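Brostusgate - site d'Istlow
Liste de contrôle avant tâche automatisée, cuisine et passage
Décembre 2021. Contrôle : Chenxi Jiang

1. Sol dégagé devant les placards blancs : conforme.
2. Tabouret près du réfrigérateur : à signaler, pied trop proche du trajet.
3. Objets sur le plan de travail : œuf à ranger avant départ.
4. Poignées accessibles : conforme.

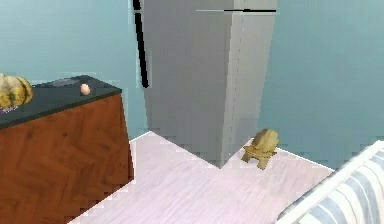
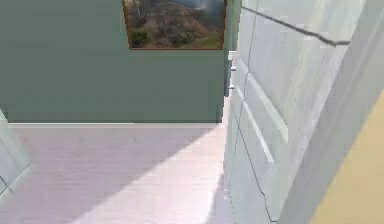 Vues de simulation, cuisine et passage.

5. Arrêt d'urgence : essayé 12 fois, conforme.
6. Consignes affichées au poste : non conforme - version d'octobre encore en place.

Commentaires
Jean Rutherford ne fait plus les rangements elle-même, elle surveille et reprend la main. Environ 22 reprises par service, elle trouve cela plus fatigant qu'avant. Gregor Kerr demande une pause supplémentaire pour ce poste. Formation de Hamish Paterson à prévoir.
Point 6 à corriger par Fiona Lennox avant le prochain contrôle.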